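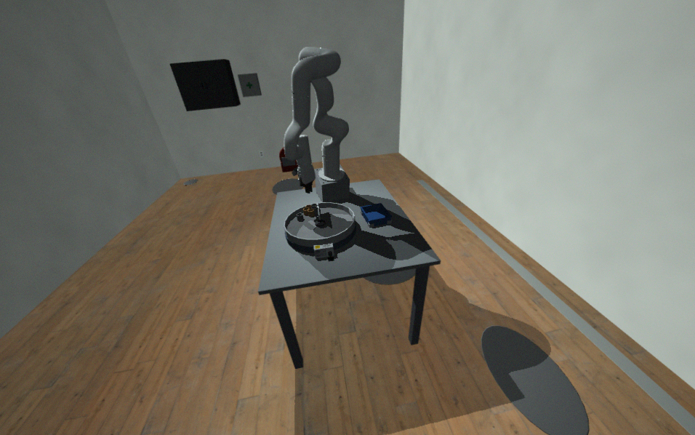

Nobuhle Masilela asked last week whether the sample mean stops wobbling if you just keep adding people, and whether she could skip the standard error altogether once her survey got big enough.

I love this question, so I'm starting the handout with it! The wobble shrinks, but it never goes away. And it shrinks slower than you'd like, because the sample size sits under a square root. To cut your standard error in half you need four times the people (sorry, there's no discount).

Take my Litstead bus survey. I had 300 riders and their wait times had a standard deviation of 10 minutes. Divide 10 by the square root of 300 and you get 0.58 minutes. Then I went back in August, sampled again, and pooled everything up to 672 riders. Same standard deviation, and now it's 0.39. All those extra mornings at the bus stop bought me a fifth of a minute, and I still have the sunburn. 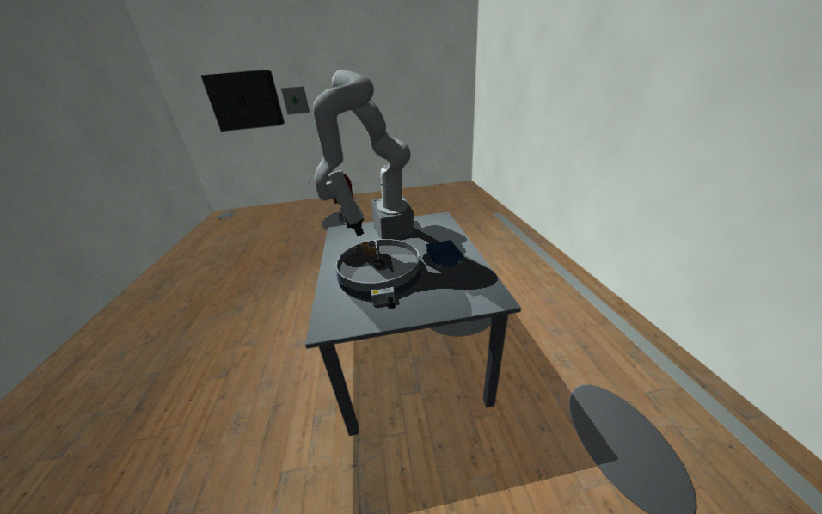 Spread of the data vs. spread of the mean

People mix these up every single term, me included when I was a student. The standard deviation tells you how different riders are from each other. The standard error tells you how much your average would jump around if you ran the whole survey again. Adding riders shrinks the second one. The first one mostly stays put, since grumpy people with long waits are still out there 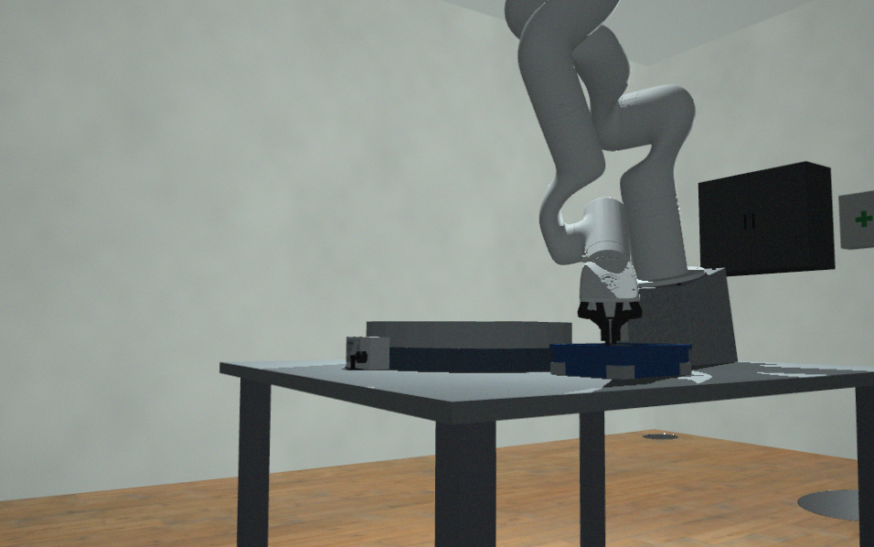

and they'll keep turning up in your sample no matter how many clipboards you bring.

For next time, do problem 3 from the sheet and write out which spread you're using before you touch the calculator. If your answer comes out bigger than the standard deviation, you multiplied where you should have divided. Bring it anyway and we'll fix it together.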